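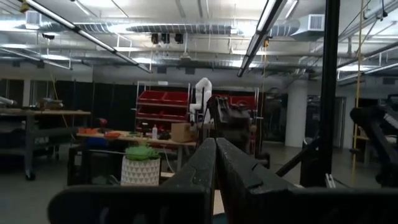 Two arms and a table: speaker notes

Mireille Srour, Bemness
Staff operations meetup, Oker, July 2, 2021
Slot is 25 minutes plus questions. Skip slide 9 if running late.

Slide 1. Opening

Say who I am. I run the returns side at Bemness. We rent out tableware: plates, bowls, serving trays, boards. It goes out to events and comes back in the wrong order. My people wash it, check it, sort it by color and size, and put it on shelves so it can go out again.

I'm not an engineer. If someone asks about the control software I'll pass it to Priit, who is in the second row.

This talk covers what happened to the sorting job when we put a table with two robot arms on it. There's very little in it about the arms themselves.

Slide 2. What the job was before

Sorting at Bemness was a standing job. One person at a table, a rack behind, full crates on the left, empty crates on the right. Pick up a plate, look at both sides, run a thumb around the rim, put it in a stack.

People were fast at it. Huệ Đỗ has done it longer than anyone and can feel a chip before she sees it. New people took until their first December to get comfortable, and December is when we need them most.

Two things went wrong with the job. The first was shoulders and wrists. The second was that we kept losing people to the wash line, where you at least get to walk around.

Mention here: pay for sorting and pay for wash were the same. Someone will ask.

Slide 3. Why we started

The honest order of events. The Hagedorn office wanted a proposal for the December peak. Rainer Tiedemann wrote one with three options: more temporary staff, a second shift, or a trial table. The second shift was turned down by the people who would have worked it. Temporary staff we do every year anyway. That left the table.

Rainer's proposal had one page on equipment cost and half a line on the sorters. The half line said "staff to be retrained as required." I'm putting it on the slide because I signed it too.

Pause. Let them read it.

Slide 4. The trial space

The space is shared with maintenance. Workbenches, bins on racks, overhead lights, cables coming down from the ceiling. It's a workshop and people should picture a workshop. When we brought the sorters over for the first visit, two of them said they had expected glass walls and white coats.

We kept the tables at a height where a person can stand at them. Fadi Issa asked for that and he was right. A person has to reset the table between runs, and if the height is wrong you have only moved the sore back to a different place.

The dishes we use for practice are ordinary ones. Plates, bowls, wooden trays. Stacks on a shelf, single pieces on the table. The big shallow bowls are the hardest thing we own. The rim is thick and there is a lot of bowl on either side of wherever you take hold of it.

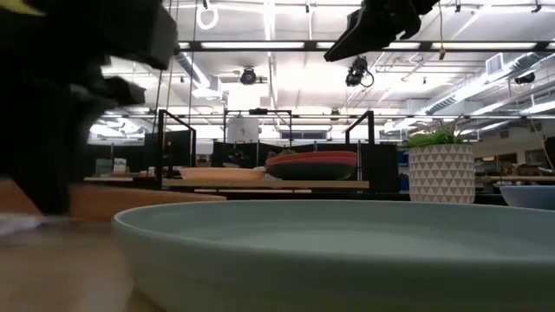
So the bowls stayed with people for the whole of the first phase. I want to spend a minute on that decision, as it turned into an argument.

The plan from Hagedorn was to start with the hardest item and prove the system. The sorters wanted to start with flat plates, which are most of the volume and most of the boredom. Huệ put it to Rainer in one sentence: "Take the part I hate and leave me the part I'm good at." We started with flat plates.

If you are planning something like this, ask the people on the line which part of the job they would give away. Write the answers down before the vendor visit.

Slide 5. Who does what now

Read the list, don't explain every line.

Setup. One sorter lays out the pieces and clears the table after each run.

Watching. One sorter stands by the stop button. At first this was a whole job. It is now shared with setup.

Demonstrating. A sorter guides the arms through the move by hand until there is a set of good examples. This is the new work and it didn't exist in any job description we had.

Checking. Every piece still goes past a person for chips and cracks. The arms do not inspect anything.

Bowls, stacked pieces, anything wet. People only.

Slide 6. Demonstrating as a skill

Demonstrating is tiring in a way that sorting is not. You move slower than you want to. You have to do the same thing the same way, and when you make a mistake you have to say so and throw that one out.

Our best sorter was not our best demonstrator. She was too quick and she had dozens of small habits, tilting a plate with one finger, sliding one out from under another. You can't do those with a gripper. Fadi was an average sorter and turned out very good examples from his first week. He is patient and he doesn't mind doing things over.

That caused some bad feeling. For years the status on the floor had gone to the fast hands, and now a different person was being asked for. I handled it badly. I praised Fadi in front of the whole group and didn't say anything about what the rest of them knew. Two months later Huệ told me so.

What we changed: the sorters decide together what a correct placement looks like, and then whoever is demonstrating follows it. The fast hands write the rule. It took one afternoon to set up and I should have done it at the start.

Slide 7. Numbers

Keep this short.

In the trial period we recorded 1,084 demonstrations. We kept records of who made them and for how long, and the sorters can see those records.

The limit is 70 demonstrations per person per day. It came from the sorters. Priit would have preferred 100. We tried 100 for a week and the last part of each day was mostly thrown out, so the lower number stands.

No jobs were cut on the sorting line during the trial. I can say that about the trial. I can't promise it for after, and I told the sorters the same. Don't soften this when speaking. People hear it when you do.

Slide 8. A normal run

Talk over the photo. Wooden table, an arm mounted on each side, flat plates laid out in loose rows, the small shelf at the back. The plates are different colors on purpose. Color is how our shelves are organized and it is how the sorters talk to each other, so it made sense to keep it.

Point out that the plates are spread out. Our crates don't look like that. Getting from a crate to a spread-out table is still a person's job, and the time it takes did not appear anywhere in the first proposal. When somebody shows you a cycle time, ask who laid the table and whether their minutes are in it.

Also mention the tape on the floor. Ours marks where things stand and how close people come. The first layout was drawn without asking anyone who pushes a cart, and it had to be pulled up and done again.
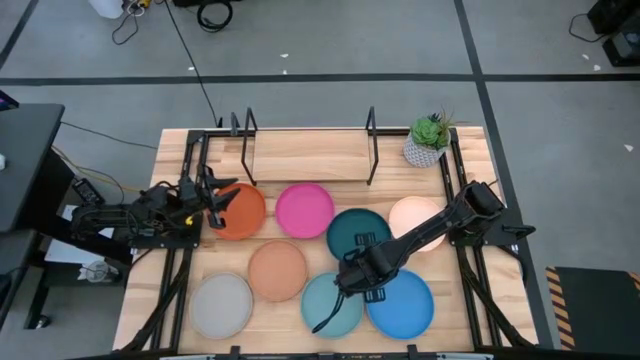
The other thing that surprised me was the noise, or the lack of it. Sorting used to be a talking job. Two people at neighboring tables would chat for a whole shift. When you're demonstrating you need to concentrate, and when you're standing by the stop button you don't want to look away. The floor got quiet. Three people mentioned it in reviews before I noticed the pattern.

We moved the break times so the demonstrators and the hand sorters are off together. It helped some. I don't think it's solved.

Slide 9. Tranard (optional)

We use Tranard for scheduling. It was built for machines and it treats a person as a machine that is sometimes unavailable. If you leave it alone it will fill the gaps between runs with small tasks. Those gaps were when people sat down.

Fadi found the setting. It is called minimum idle and it can be raised. We raised it. If you use Tranard, go and look at what yours is set to, and ask who chose it.

Slide 10. What I would do differently

Get the sorters in before the proposal is written. Ours came in after.

Write the new job description first and put a pay grade on it. We ran demonstrating as "other duties" for far too long. It has its own grade now, one step up, and hand sorters can move into it and back out without losing the step.

Train everyone on the stop button, including the office and including visitors. Rainer had never pressed it until Huệ made him.

Keep some hand sorting for everybody. We rotate so that no one demonstrates two days in a row. Partly that's for wrists, and partly it's that chips get missed by people who haven't handled plates in a while.

Slide 11. Still open

Bowls. We have begun trying them and I have nothing to report yet.

The next December. The arms will be in use for flat plates only. We are hiring the same number of temporary staff as before and I've been asked why by people above me. My answer is that the table needs people to feed it.

Who owns the examples. Fadi asked whether the demonstrations he made belong to him in any way, and if they would go on being used after he left. Legally they belong to the company. He knew that already and wanted to know what I thought. I said I thought he should be asked before they go to another site. That is now written into our local agreement, for Oker only.

Slide 12. Questions

Likely ones:

Cost. I can give the range in person, it isn't going on a slide.

Did the injury numbers go down? Too early. Fewer complaints about shoulders, more about standing still. We bought stools.

Could a smaller company do it? Priit to answer. Remind him to use the microphone.

Can we visit? Yes, write to me. Closed shoes, and allow extra time for parking.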